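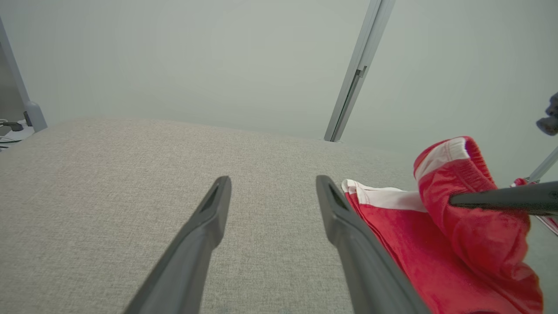

Course materials > Work and Technology > Unit 8 handout

Automation on the folding floor: what changes for the people who work there

Read this before the seminar. Bring notes on the two questions at the end.

The case is the garment room at Vivura, a laundry that handles sports kit and staff uniforms for clubs and gyms. The room used to run on hand folding. Pieces came off the dryers in carts, were sorted by customer, folded, stacked and bagged. A practiced folder was expected to finish 300 pieces in a shift. The company now has two-armed robot stations for shorts and shirts, supplied by Swanepoel, and the hand tables are still in use next to them.

1. Why folding was late to be automated

Washing and drying were mechanized long ago. Pressing flat sheets followed. Folding small garments stayed with people because cloth has no fixed shape. A pair of shorts arrives bunched, twisted or half inside out, and it has to be found, lifted and spread before any fold can be made. A person does this by feel and hardly notices doing it. A machine with two fingers on each arm has to work out where the waistband is, take hold of it, and keep hold while the other arm moves.

Keep this in mind when you read job studies from the 1980s. Many of them rank folding as "unskilled." The ranking measured training time, and it says little about how hard the task is to hand over.

2. What the work looks like now

Three tasks have grown:

Feeding. Someone puts garments within reach of the arms and takes out anything that does not belong, such as socks, towels or torn pieces.

Clearing. When a garment slips or catches, the station stops and calls for help. The worker pulls the piece free, resets the station and starts it again. In the first month one station logged 464 stops. Most took less than a minute, but they broke up whatever else the worker was doing.

Checking. Finished stacks are looked over before bagging. Folders used to check their own work as they went. Checking is now a separate job, and people on it report sore eyes more often than sore wrists.

Hand folding has shrunk but has not gone. Tracksuits, anything with a zipper and all rush orders still go to the tables.

3. Pay and pace

Under the old system there was a piece bonus. It was dropped when the stations came in, as output no longer belonged to any one person, and replaced with a flat addition to the hourly rate. Slower folders gained. The fastest lost money, and several moved to the Follo site, which folds by hand – and still pays the bonus.

Training for station work takes 40 hours. Part of it is done at Filtport, where the stations can be stopped and started without holding up orders.

4. For the seminar

Who should be paid for the time spent clearing stops, and at what rate?

If checking is split off from folding, what does a folder no longer learn?

Write half a page on each. Seminar starts at 2 p.m.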